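Tullia Two-Handle Soup Mug by Kimaro
In stock, ships from Nurstead

Big mug. Two handles. Holds 13 oz with room at the top so you're not slopping broth on your lap. Stoneware, glazed inside and out, bare ring on the bottom where it sat in the kiln.

We've sold the Tullia for over three years and it's still the one people write in about. Mostly to ask for more colors. More colors are coming – October, if the glaze tests go OK.

What you get
2 mugs per box, same color. No lids. Lids are sold seperately, see the Norent lid page, medium size fits.

Colors
Oat, slate, brick. Slate is darker than it looks on most screens. Brick varies a lot from batch to batch, some come out nearly brown. If you want a close match order all your brick ones together and put a note in the box at checkout.

Care
Dishwasher yes, top or bottom rack. Microwave yes. Handles get hot in there after a couple minutes so grab a towel. Oven no. Stovetop definitely no. Don't go from the freezer straight to boiling soup, it'll crack and we can't replace it for that.

Coffee stains: baking soda, damp cloth, rub. Gray marks inside are from spoons, not scratches. Same fix.

Stacking
They stack two high. Three is pushing it. Handles stick out so measure your shelf first, you need more width then you'd think for a mug.

Chips and breakage
If it shows up broken send us a picture of the mug and the box, both please. We ship a new one, no need to mail back the pieces. Small pinholes in the glaze are normal for this clay and don't leak.

Used for soup mostly. Also cereal, chili, hot chocolate in bed on a Sunday, ice cream. One customer proofs yeast in hers.

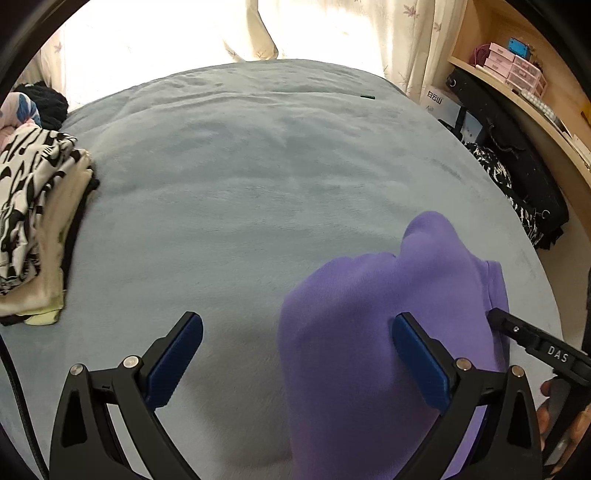

Shipping and returns
Orders in before noon go out same day, weekdays only. Returns OK if unused and in the original box. You pay postage back unless we messed up. Seconds aren't returnable – they're seconds.

Wholesale
Cafes and gift shops, ask for Tolera Kassa. Say how many boxes and which color and he'll send the price list. Oat is low right now so allow extra time on that one.

Page updated May 29, 2020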